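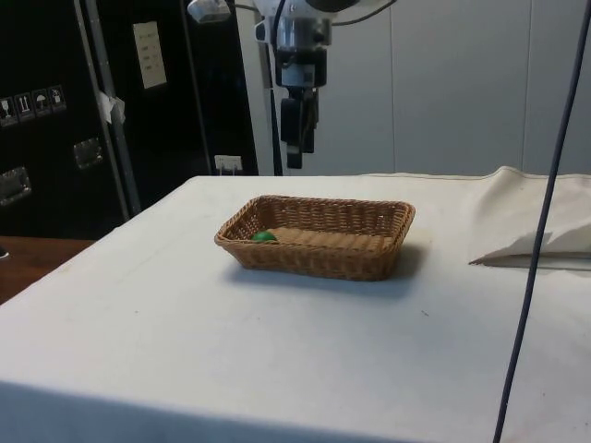 Fault log, Tuesday bench – January 16, 2018

OK, writing this down while I still remember it, so forgive the order. We had a proper fault on the arm today, during the ball-and-basket task, and I want it in the book before anyone runs the night batch again.

Short version: the gripper said it had the ball when it didn't, and then the arm carried on with the rest of the program as if everything was fine. It moved up, moved back, opened over nothing and logged a success. It did this on run 111, and when I went back through the log I found the same signature on two earlier runs that I'd happily waved through. Ugh. So the success rate I sent over to Cabral last week is wrong and I need to tell them.

The ball is the little green one and it likes to roll into the left end of the wicker basket and sit tucked up against the side. That's the bad spot! With the ball in the middle you get a finger on either side with room to spare. With it against the end, one finger has to go down between the ball and the weave, and I'm pretty sure (not certain, see below) it lands on the basket and the fingers close on wicker. The Tostix driver sees the force go up, decides that's a grasp, and off we go.

What bugs me more is the stop. I hit the soft stop on the pendant when I saw it lifting with nothing in it, and it kept moving for 340 ms before it held. I know that's what the log says because I checked it three times. The soft stop is supposed to be quick enough that you don't notice. I noticed. The arm was on its way up and clear of everything so no harm done, but if that had been a downward move with my hand in the basket I'd be writing a different kind of entry. The hard e-stop is fine, I tested it twice afterwards and it dropped out right away both times.

Things I tried after lunch:

Put the ball back in the left end by hand and ran the grasp only, slow speed. False grasp again on the second go.

Same with the ball in the middle. No trouble at all.

Raised the force threshold one notch. It stopped calling the wicker a ball, but then it missed a couple of perfectly good grasps, so I put it back.

Checked finger width after closing instead of just force. This looks like the way to go – the ball is a lot fatter than a basket wall, so the two readings are miles apart. I have it as a hack in my own branch, please don't merge it yet, it has a hard-coded number in it and no comments.

Re-seated the gripper cable at the wrist in case the force signal was noisy. No change that I could see.

On the slow stop, my guess is the Fundard bridge is queuing the stop message behind the status messages. The queue was long when I looked, and it shouldn't be there in the first place for anything to do with stopping. I've asked Wurngate support whether their pendant has a separate line for it. No answer yet. I don't want to go digging in the bridge myself until I hear back, last time I did that I lost most of a week.

Until it's sorted, please: no hands over the table with the arm powered, and use the red button, not the pendant. I've put a note on the pendant too. No night batch either, sorry, I know we're behind.

Also, for whoever sets up next, pull the cloth flat on the right side before you start. It bunches up toward the back, and I don't want a fold in the way when we go back to random basket positions.

To do: fix the log so a success needs the width check as well. Go back over every run with the ball in the left end and mark them suspect. Email Cabral (tomorrow, first thing, before I lose my nerve). Re-time the soft stop with the bridge taken out of the loop. The February demo is still on as far as I know, but I'd want the stop fixed before anybody stands near it.

Arm is parked with the fingers open, powered down and tagged.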